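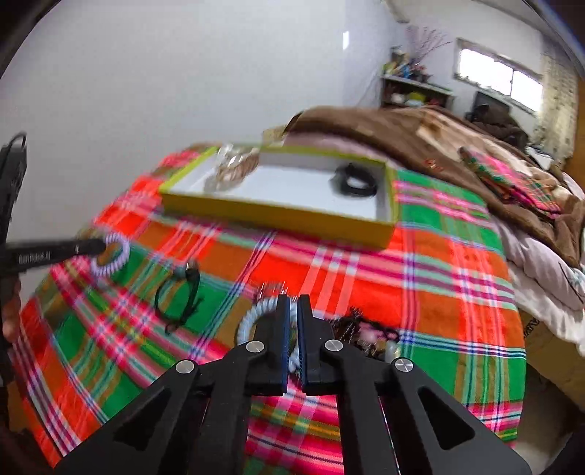
Hair tie, box lid or tray, and the plaid cloth.

13 July 2018

Shop notebook, drywall and patching stuff mostly.

Okay, so I finally got going on the patch tests I keep putting off. I had the Vestent setting compound (the bag that's been open since spring, I know, I know) and a fresh tub of the Brudesico premixed, and I wanted to see which one I'd trust over a doorknob hole when the customer wants paint on it the same day.

Made up four sample boards from the half-inch scraps behind the saw. Same size hole in each, mesh on two of them, paper tape and a backer strip on the other two. First coat on everything before lunch. The Vestent went stiff on me in 31 minutes, way quicker than I like, and I had to scrape out the pan and start over. Old bag, probably. I'll buy a new one before I blame the product!

The premixed is so much nicer to spread, but it shrank back in the middle of the hole on both boards and left a dish you can feel with your thumb. Second coat fixed most of it. Mesh board with the Vestent is the flattest of the lot so far, paper tape with premixed has a bubble near one corner (my fault, I was stingy with the mud under it).

Sanded at 120, then 220. Should've quit at 120, the primer grabs better.

Other thing: the Van Beek rental house. Went through the bathroom estimate again and I'm at 380 for the ceiling repair and the trim around the tub, materials in. That's with 70 of it being the moisture board, and I don't want to swap in regular board to save them a few bucks, not over a shower. If they want it cheaper we can leave the trim for August and they can look at bare edges till then.

Still haven't worked out why that ceiling stained where it did. The vent duct runs the other direction. I'd like to get up in the attic with a flashlight before anyone closes it up, so please don't hang board in there yet if you get there ahead of me.

Gruveo order: the 2 boxes of coarse screws came, the corner bead didn't. Called, they say it's on the next truck. We've got enough bead for one closet and that's it.

To do:
New bag of Vestent, write the open date on it this time
Third coat on the paper tape boards, cut out the bubble first
Primer on all four, look at them with the work light held sideways
Find the good six-inch knife, it isn't in the bucket or the van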